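Lecture 7. Exposure, segmentation and the approach into a bin

Before reading, please have the Remach controller notes open at the part on guarded moves. We use the same state names.

7.1 Where we are

In the previous lecture the planner received a list of grasp poses and chose one. Today we ask what happens when the list is wrong, or when it should be empty and it is not. In the Prullura exercises most failed runs begin in perception, and the planner only repeats the mistake with great confidence.

7.2 The segmentation step

The wrist image goes to the mask network, and each mask gets a score. Masks with too few pixels are dropped. The rest are projected with the depth image and we fit a plane to the bin floor and to each wall. A point closer than 7 mm to one of these planes is counted as container, not as part.

This works well for opaque bins. With plastic that lets light through, the depth image has holes, and the plane fit can move by nearly 20 mm between two views. Then a piece of wall is suddenly "in front of" the wall, and it becomes a candidate.

7.3 Small bright spots

Perforations, molded details and glare can all give small bright spots. From one view it is hard to separate them. The rule in our code is simple:

a) keep the candidate, but mark it as unconfirmed
b) move the wrist sideways and take a second view
c) if the spot did not stay at the same place on the fitted plane, treat it as glare
d) if it stayed on the plane, add it to the container map

Only a candidate which stands off the plane in both views goes to the planner. Auto exposure must be locked between the 2 views, otherwise the scores cannot be compared.
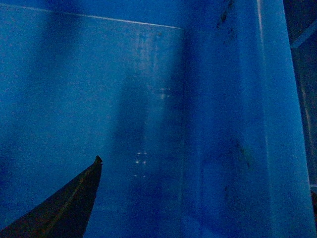

Dorothy Greenwood asked whether it would not be easier to subtract a stored image of the empty bin, and she remarked that the Erneck group did this for a whole term with few problems. It is a fair point. Subtraction is fast, but it needs the bin and the wrist to return to the same pose, and in our cell the bin is placed by hand. You may try it as an extra task.

7.4 Homework

Take the 17 recorded approaches in the Hoshino folder. For each one, write down the number of unconfirmed candidates before and after the second view. Change the plane distance and repeat. Send the table and your config file, not the full log.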